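Recycling and Rubbish Collections in Breltham: Frequently Asked Questions

Last updated October 12, 2019

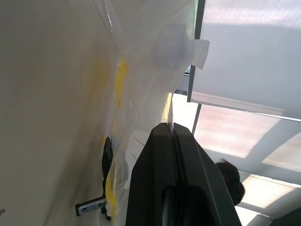
Clear plastic, wrinkled and partly see-through. See "Plastic bags and film" for where it goes.

General

Which day is my collection?
Your collection day is printed on the calendar delivered to every household in May. If you have lost yours, you can pick up another from the library or the front desk at the Town Hall. Collections alternate: recycling one week, general rubbish the next. Food waste is collected every week.

What time should I put my bins out?
By 7am on the day of collection. You may put them out the evening before, but not earlier than 6pm. Please bring them back in the same day.

Where should I leave them?
At the edge of your property, next to the pavement, with the handles facing the road. If you live on a shared drive or an unadopted lane, leave them where the drive meets the road. Crews do not enter gardens unless you are on the assisted collection list.

Does collection change on bank holidays?
Only over Christmas and New Year. We collect as normal on all other bank holidays, including both of those in May.

What goes where

What can I put in the blue bin?
Paper, flattened cardboard, tins, empty aerosols, foil trays, plastic bottles, and plastic pots and tubs. Rinse anything that has held food. Lids can stay on bottles.

What about glass?
Glass goes in the black box, not the blue bin. Bottles and jars only. Drinking glasses, oven dishes and window glass melt at a different temperature and should be taken to the recycling centre on Bosman Road.

Plastic bags and film
Bags, bread wrappers, cling film and the clear sheeting that comes round furniture cannot go in the blue bin. They wrap round the rollers at the sorting plant and the line has to be stopped to cut them out. Clean, dry bags and sheeting can go in the film cage at Bosman Road, to the left of the cardboard skips. Cling film and anything greasy should go in general rubbish.

Can I put my recycling out in a bag?
No. Tip it loose into the bin. Crews cannot check what is in a tied bag, and it will be treated as general rubbish even if the bag is clear.

Do I have to use compostable liners for food waste?
You don't have to. Compostable liners, newspaper or ordinary plastic bags are all accepted in the food caddy. Food waste liners are removed at the start of the process, separately from the blue bin material.

Are shredded paper and wrapping paper accepted?
Shredded paper is accepted if it is put inside a cardboard box or a paper envelope. Wrapping paper is accepted if it has no glitter or foil. Scrunch it up first: if it springs open again, it belongs in general rubbish.

Problems

My bin was not emptied. What should I do?
Look for a tag on the handle. A red tag means there was something in the bin we cannot take. Remove the item and put the bin out again on the next collection. If there is no tag, report it within two working days and leave the bin at the kerb.

My bin is broken or missing.
Broken blue bins and black boxes are replaced free of charge. A replacement general rubbish bin costs £23 unless it was damaged by our crew. Delivery takes up to ten working days.

Can I leave extra bags beside the bin?
Extra cardboard is fine if it is flattened and dry. Extra general rubbish is not collected.

I can't move my bins to the kerb.
You can apply for assisted collection. The form is one page and you do not need a doctor's letter. We review the list every two years.

The recycling centre

Do I need a permit?
Cars do not need one. Vans and trailers do, and permits are issued at the gate on proof of address. Trade waste is not accepted.

How do I book a bulky item collection?
By telephone or at the Town Hall. We take up to three items per booking. Fridges and freezers must be empty and count as one item each.

Contact

Telephone the waste team on extension 2701, or write to Amr Abdel Rahman, Waste and Recycling Manager, Town Hall, Breltham. Please include your house number and postcode.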